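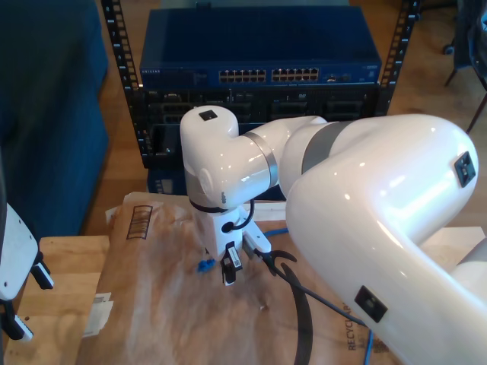
A robot arm over a table with brown paper.

Why do some people feel worried a lot?

Everyone worries. Fang, who is 7, worried before her first swim class. Her heart beat fast and her stomach hurt. After the class she felt fine.

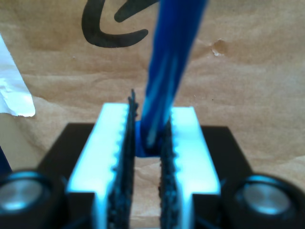
Sometimes worry stays for weeks. It can make it hard to sleep, eat or go to school. Doctors call this anxiety. Grown-ups can have it too.

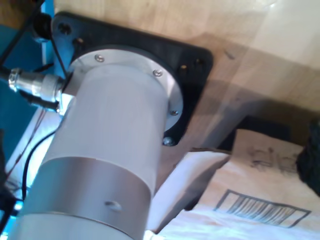
Page 22

Torunn Lindqvist is a school counselor in Grirnville. She asks children to breathe in slowly, then breathe out for longer. She also asks them to draw the worry.

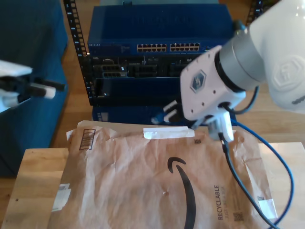 Talking helps many children. Pick two grown-ups you trust and tell one of them how you feel. If the first is busy, try the other.

Word to know: counselor, a person whose job is to listen and help.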